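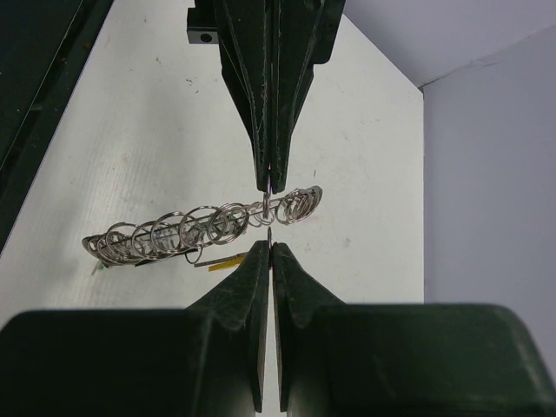

Comparing fingertips on small metal rings

Most gripper comparisons use cubes and bottles, and most grippers manage those. If you want to find out what separates one set of fingers from another, use split keyrings on a rod. The rings are thin, shiny and round, they slide when pushed, and they bunch together so that picking one means leaving its neighbours alone.

This page sets out the test as we run it at Numomwood. It takes most of a morning for two sets of fingers. You can do it with any arm that lets you set finger width and speed from the controller and that has a camera at the wrist.

What you need

One arm with a wrist camera.
Two or more sets of fingers to compare. We use the pointed Hinds fingers and the blunt Erlow ones.
A straight metal rod with split keyrings threaded on it. Mixed sizes are better than all one size.
A pale tabletop. Dark fingers and bright rings both show up well against white.
A notebook or spreadsheet for the results.

Step 1. Fit the fingers and check that they meet

Bolt on the first set and close the fingers slowly on nothing. Look at the tips from the side. If they pass each other even slightly, a thin wire will roll out between them. Loosen the bolts, line the tips up and tighten again. Do this before every set, including ones you fitted last week.

Plastic fingers scuff quickly. Light scratches on the faces make no difference to the grip that we have been able to measure. A worn tip does, so replace any finger with a rounded-off point before you start.

Step 2. Set the controller

Set the closing speed to the lowest value that still moves smoothly. On our Ikance controller the speed setting is 40, and the position count with the fingers just touching is 2514. Your numbers will differ. Write down the touching position for each set of fingers, as you will need it in step 5.

Step 3. Lay out the rings

Put the rod down at a slant to the fingers. A rod lying square to the gripper is too easy and all the sets score about the same. Push most of the rings to the two ends and leave a few spread out in the middle. The bunched ends are for the second half of the test.

Try not to clear every mark off the table. A few specks and smudges are what the camera will have to cope with in normal use, and a vision setup that only works on a spotless surface should be found out now.

Step 4. Check the camera view

Bring the gripper down over the middle of the rod and stop with the tips just above it. In the camera view you should be able to see both fingertips, the rod between them and a fair length of rod to either side. With long tapered fingers this is usually fine. Wide ones can hide the ring you are going for, in which case tilt the wrist a little and try again.

Now look at the highlights. Polished rings reflect the lights as small bright patches, and if the exposure is too high, two rings close together will merge into one. Turn the exposure down until you can tell single rings apart. We ended up at 4000 in the camera settings, which looked too dark on the monitor but gave the cleanest edges.

Step 5. Single ring from the middle

Close on one loose ring until the count is near the touching position you wrote down. Stop there and lift slowly. Record one of these:

Held: the ring rises with the tips.
Slipped: the tips touched it but it dropped.
Missed: the tips closed on nothing, or on the rod.
Extra: another ring came too.

The ring will stay on the rod, so lift only far enough to see that it is held. Repeat until you have 40 tries, pushing the rings back to their starting places after each one.

Step 6. Single ring from a bunch

Do the same at one end of the rod, going for the innermost ring of the cluster. Expect far more extras. Angharad Edwards, who wrote our first version of this test, counted an extra as a pass if the right ring was among them. We stopped doing that in February and the Erlow results dropped sharply.

Step 7. Change fingers and repeat

Swap the fingers, go back to step 1 and leave the lights and exposure alone. If you have to change either, run the first set again.

Common problems

The ring spins as the fingers close. The tips are meeting off centre. Go back to step 1.

The whole rod moves. You are too low. Raise the gripper by 2 mm at a time.

Good results in the morning and poor ones later. Check for daylight reaching the table. Clem Lowther now runs all of his with the blind down.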